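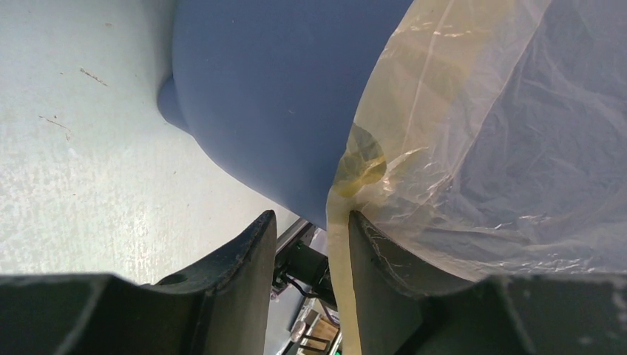
3.2 How people in Iltcombe sort at home

I went into this part of the study thinking the hard bit would be glass. It wasn't! Most of the 763 diary entries we collected were about plastic film, and people had a lot to say (one household wrote two full pages on bread wrappers). Leire Cifuentes and I coded every entry separately, then argued over the ones we'd scored differently.
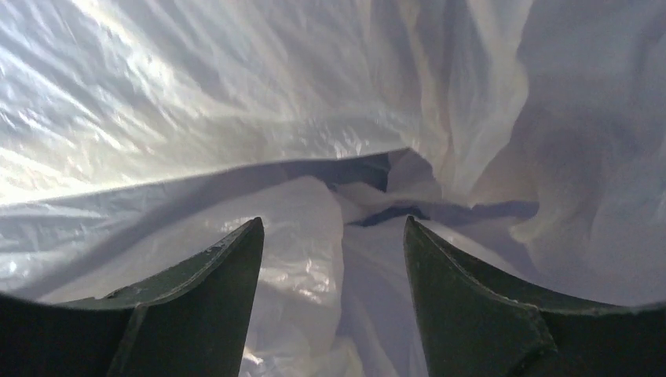 3.3 What counts as a container

Our diaries never told people what to call the thing they throw stuff into, and I'm glad we left that open. Some wrote "bin," some wrote "tub," and in the Robles district a few went by color alone. A light blue plastic bin like the one in Figure 4 would just be "the blue" to them, whatever went in it. Damián Quezada wanted to merge all of those labels before we ran the models, but I kept them apart, and the color-only group ended up with its own row in Table 2.

Figure 4. Household container, light blue plastic.

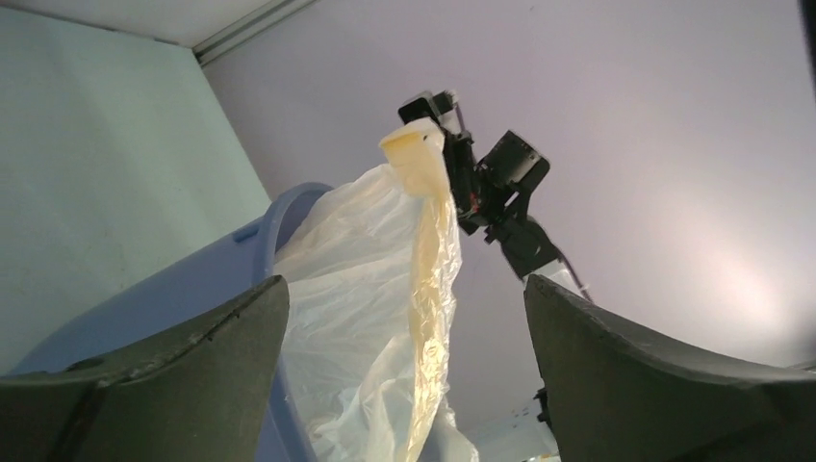

Wording mattered more than I expected once we got to the follow-up calls. Lefteris Liapis made most of them, and he let people ramble, so we have seven long transcripts on naming alone. With light blue plastic like this, callers went straight to the color again.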